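Moving hand-hanging staff onto a two-arm cell

When Tanwood put its first two-arm cell into the garment room at Pronstead, the hanging bench went from four people to one operator and a floater. The steps below cover the first weeks of a changeover like that, from the staff side. They assume the cell is installed and signed off.

Step 1. Write down what the hangers do now. Include the jobs that aren't on the card, such as turning sleeves right side out, checking for stains and pulling odd sizes. The cell does none of these, so each one needs a new home on the roster.

Step 2. Set the first target low. We started at 200 garments a shift and left the manual bench open beside the cell until November.
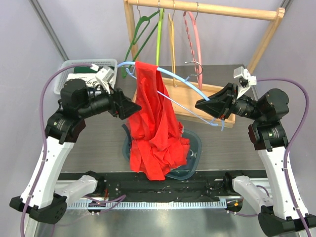 Step 3. Train operators on faults before anything else. Most stops come from the cloth. Thin knits are the worst because they crumple and the neckline is hard to find, so practise on something like the red one, half in the basin with the hanger on a tilt. The operator should be able to pause the cell, free the garment, reseat the hanger in the gripper and restart without calling maintenance.

Step 4. Rotate people every 2 hours. Watching for stops is more tiring than hanging, and staff who used to stand and move all day will notice sore necks and eyes. Put a stool at the cell and use it.

Step 5. Settle pay and job titles early. Ours went up one grade after the operator module, and the old bench rate was kept for anyone who didn't want to move.

Step 6. Review at 3,000 garments. Go through the stop log with the operators present and change the roster where it needs changing.

Related
Labelling hanger rails by colour
Stesix fault codes, short list
Dai basin liners: cleaning and storage
Roster template for mixed benches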